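Teaching by hand: where we have got to

We're very pleased with how September has gone at Pleradness, and grateful as ever for your patience over the slow start! The team has now recorded 69 demonstrations by remote control, mostly with the small coloured blocks on the maple board.
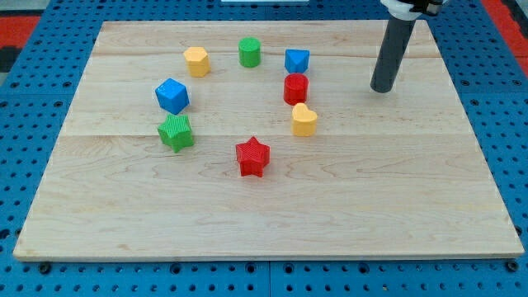

Still to do

Stars and hearts take our operators longer to line up than cylinders do, so we'd like 11 more sessions on those (Flakdale has kindly offered us the bench on Mondays) before we begin training.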